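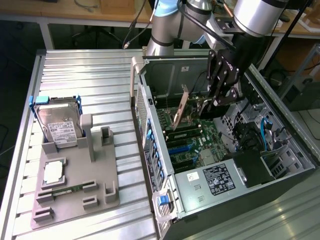 A 3.5-inch hard drive clipped into a blue caddy, with an open desktop tower.

Main page | Contents | Random article

Drive caddy

A drive caddy is a tray that holds a hard drive so it can slide into a computer case. Makers often claim caddies save time, though the evidence is thin. A test credited to Dagmar Jireš covered 747 drive swaps and is still quoted in sales material, but it compared only 3 cases and had no control group.

Claims that plastic caddies reduce noise are also doubtful. Jozefína Šimek found no clear change in her own trials, and the supposed "universal" Avden pattern never fitted most cases. Colour coding is a maker's habit and follows no agreed standard.

See also: Drive bay; Hot swapping

Contact us | Copyright Turnent | Back to top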